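Teaching a two-armed robot to tidy the first-aid kit (on a home budget of patience)

We use cookies to remember your settings and to count visits. Accept all | Manage choices

If you followed the last write-up you'll know the pair of arms is built, bolted down and no longer trying to shake hands with itself. Now comes the fun bit! This page is about giving it a real job: picking medical odds and ends off a table and putting them away. I love this job as a practice task because every item behaves differently. Bottles roll, cartons stay put, and thin wrappers lie flat and dare you to get a fingertip under them.

I'm assuming you have two small arms with parallel grippers, a camera on at least one wrist, and a way of steering them by hand so you can record what you do. I drive mine with a pair of leader arms printed from the Okmont plans, with Meriem Lamrani's thicker elbow bracket. Any leader set will do.

Setting up the table

Clamp or bolt both bases so they can't creep. Mark their position with tape, even if you think they'll never move, as I lost a whole Tuesday evening to a base that had shifted by 6 mm.

Move the arms to their rest pose and check that neither one can reach the wall behind at full stretch. Then set soft limits in your control program and try to break them, slowly, with your hand near the stop button.

Light matters more than you'd expect. A polished stone top gives you reflections, and clear plastic on top of it is harder again. I bounce a lamp off the ceiling and leave the curtains shut, so the afternoon recordings look like the morning ones.

Choosing the items

Raid the bathroom cabinet, but use empty or out-of-date things with the lids done up tight. No real medicine you still need, please, and nothing sharp. Go for a mixture of shapes:

- a bottle or two that can stand up or lie down
- a flat carton
- something in a blister pack
- a bandage or gauze pad still in its wrapper
- a small round tin

Then you want something to put them in. An open-topped box with handles makes a generous target, and a divided tray is the difficult version. Start with the box. I started with the tray, full of confidence, and gave up after 16 tries to pop a plaster into one of the small sections.

Setting the grippers

1. Close each gripper on nothing and set that as zero.
2. Close it on a carton and note the motor current just as the sides start to bow. Set your limit a little under that.
3. Open it to the width of your fattest bottle plus a finger's breadth. Any wider and the fingers knock over the neighbours on the way down.
4. Wipe the fingertips with a damp cloth and let them dry. Dust makes a wrapper slide straight out.

For flat things, come down at a slant so that one fingertip touches the table first, then drag gently towards the other. Akua Osei showed me this at the Hundisdale open workshop and it changed everything for me. Before that I was stabbing at gauze pads from directly above like a heron.

Checking the wrist camera

Bring up the wrist view and hover over the middle of the table. You want both fingers in the picture, a clear patch between them where the grasp will happen, and enough of the table beyond to see the box you're aiming for. If the fingers block the very thing you're reaching for, tilt the camera mount up a notch and look again.
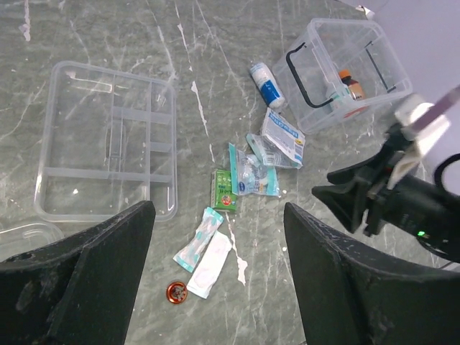
Next, work on keeping the arms out of each other's way. Give each one its own half of the table for the first day and only let them share the middle once you're comfortable. I like one arm to do the picking while the other waits well back with its elbow high.

Recording your runs

Each run should be one item, from rest pose to rest pose. Move at a steady, slightly boring speed. If you fumble, carry on and recover, because those recoveries are really useful later on! Shuffle the items between runs, turn the cartons round, lay a bottle down where it stood before.

I label each run in Plestesik with the item name and a yes or no for whether it landed in the box. My folder is up to 2,822 runs now, which sounds mad, but an hour of it with the radio on is lovely. You'll have something worth training on long before that. Theophilus Quansah trained his first carton-only version on a single weekend's worth and it was already good fun to watch.

Train on one type of item, test it, then add the next. When a test goes wrong, stop after 3 failures of the same kind and record fresh runs of that exact situation before you train again.

Next time I'm going back to the divided tray, with new soft fingertips cast from Yusri Wibisono's mould. If you've got a fingertip shape that copes with thin wrappers, send me the file!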